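From: Ekow Ayaaba
To: storage-list
Date: Friday, May 18, 2018
Subject: Re: Part numbers on bins, again

Savita Nishad wrote:
> The Tronton import rejected 204 rows. All of them have a hyphen
> in the part number. Do we strip it or keep it?

Keep it. Driltel treats the hyphen as part of the key, and stripping it merges items that differ only in the suffix. We did that in February and spent 3 days separating stock records by hand.

The rejects come from the field width. Tronton cuts the number at 40 characters, and the export pads it with spaces before the hyphen check runs. Trim first, then import.

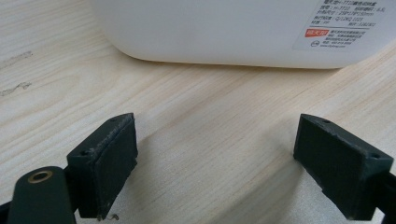 Should the supplier's model number go in the same field as ours?

Put it in the alias field, which is searchable and has no uniqueness rule.

Griet's script already handles the trim — call it with the strict option off, or it will drop the 4 legacy prefixes as well. Henk still has the old prefix table if anyone needs to compare.

I have not tested any of this against the Sinow export. The column order is different there, and the header row repeats on each page.

Ekow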